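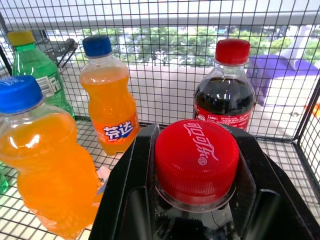 The Long Wait for a Gray Booklet

World > Diaspora > Features

By Uriel Nava

The first thing people in Travudside will show you, once the coffee has been poured and you have been asked twice whether you are hungry, is a passport. It is almost always expired. It comes out of a kitchen drawer or the inside pocket of a winter coat, and it is handed across with the kind of care you would use for a photograph of somebody's grandmother.

I have been looking at these passports for most of a year now. They belong to people who left Itonico after the language laws came in, when the northern schools were closed and the northern newspapers went with them (the last to go was a farming weekly that mostly printed goat prices, and people here still talk about it with real feeling). The families came over the border in ones and twos, then by the busload. By the city's own register there are 3,647 of them living in Travudside today, in the streets between the rail yard and the river.

They are allowed to stay, and for that they are grateful, and they will tell you so before you ask. What they have not been allowed to do is go anywhere. The consulate in the capital stopped renewing documents for northerners four years ago. It never announced this. Applicants were told at the window that they would have to go back and apply in person, and anyone who has a brother or a cousin who tried it knows how that can go.

So a whole neighborhood has been slowly running out of paper. A young woman who tunes pianos for a living told me she had turned down a place at a music college abroad because the visa office wanted six months left on a passport that had been dead for two years. A baker on Ferry Street missed his sister's funeral, three hours away by plane. He said it in the flat way people use when they have told a thing many times over, and then he went in the back and was gone for a while, and his daughter served the customers.

A vote that came late in the evening

On June 27, 2019, the parliament here passed what everyone now calls the booklet bill. It lets the interior ministry issue a gray travel document to long-term residents who can't get a passport from their own government. The debate had dragged on all afternoon, with a good deal of it taken up by an unrelated quarrel over harbor fees, and it was dark out when the count was read.

I was in Uvley that night, the small town up the line where some of the older families have settled because the rents are lower. They had a television going in the hall behind the library, with the sound turned up much too loud, and people had brought food and children and a card game that went on straight through the speeches.
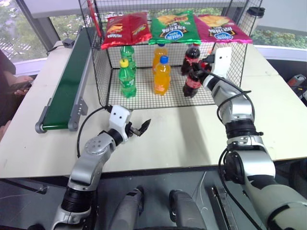

Chips and soda on a white tabletop.

There was clapping when the result came, though less than I had expected. An old man next to me asked his grandson to read out the fee again. It is 200 for an adult and 50 for a child, and you could see people doing the sums for a household on their fingers. Then somebody put the card game back together and somebody else started calling relatives.

Itonico's foreign ministry objected the next morning, as it always does. Its statement called the booklet an unfriendly act and said that its citizens had "every normal avenue" open to them. The government here answered mildly. There is a gas contract up for renewal in September, and I have yet to meet a diplomat who thinks the two matters can be kept in separate rooms. A ministry official I spoke with would say only that the law was the law and the printing had been ordered.

What the form asks for

The trouble at present is the form. It wants proof that a renewal was refused, and the consulate doesn't give refusals in writing. The Arellano legal clinic, which works out of two rooms above a shoe repair shop, has been helping people write sworn statements in place of the missing letter - the date they went, which window, what was said. Some remember every word. Others went so long ago that they argue with their husbands over whether it was raining.

The ministry hasn't said whether it will accept the statements. The clinic sent in a first batch anyway, the piano tuner's among them, and she has been told to expect an answer by mail. She checks the box on her way out and again on her way in. The music college, she told me, has said it can hold a place for her until the spring term, and she has gone back to practicing in the evenings, with the window shut so as not to bother the people downstairs.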